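Project Furkasix, garment handling. Notebook entry, August, 14:20

Collection continued at the Plandovo site under the Dridard protocol, using hand-held grippers on dark clothing laid on a bed. The running total is now 2,037 episodes. The target for this session is 50.

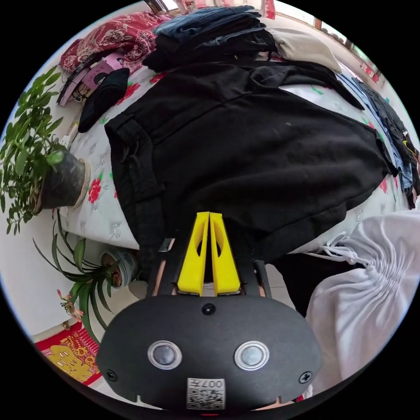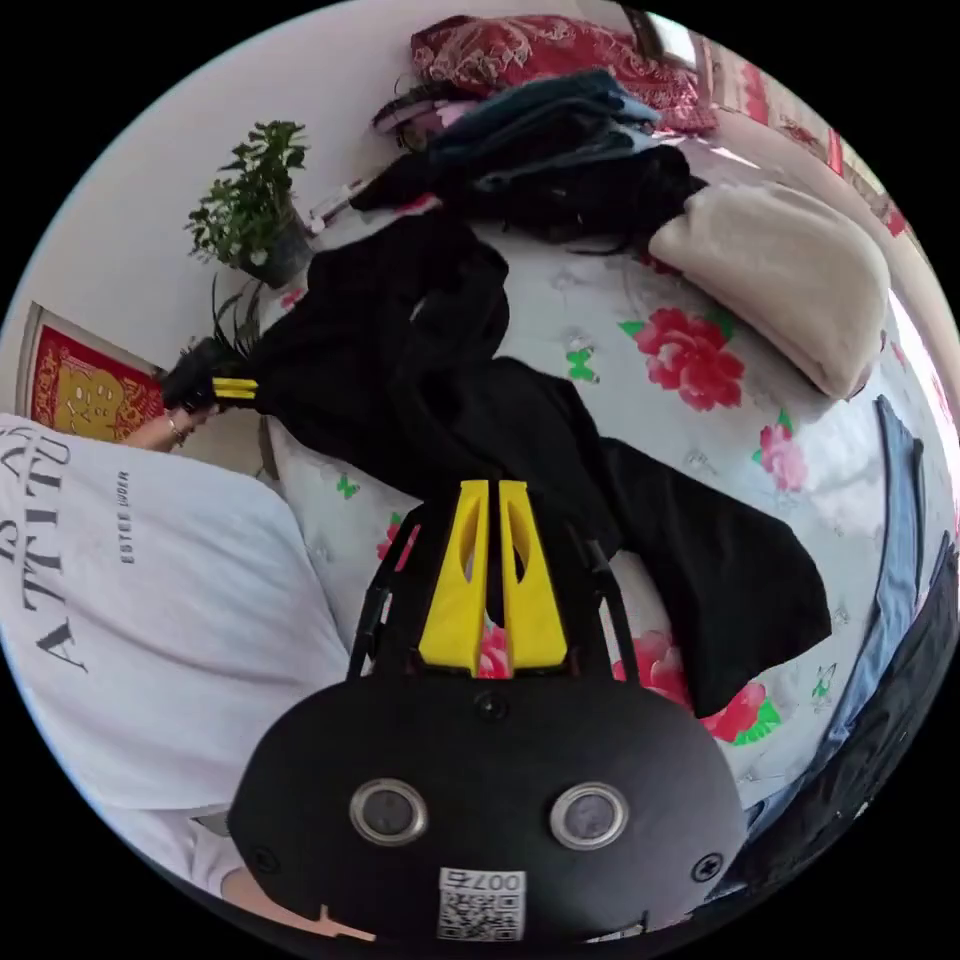
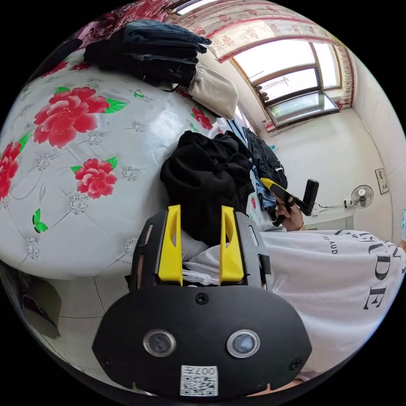
Black clothing on the bed, wrist views, Plandovo.

Grasps on black fabric remain the weakest class in the Hordiienko baseline. The 7 episodes with lost tracking are to be excluded before training. Window light to be noted for each run. 2 calibration files still outstanding.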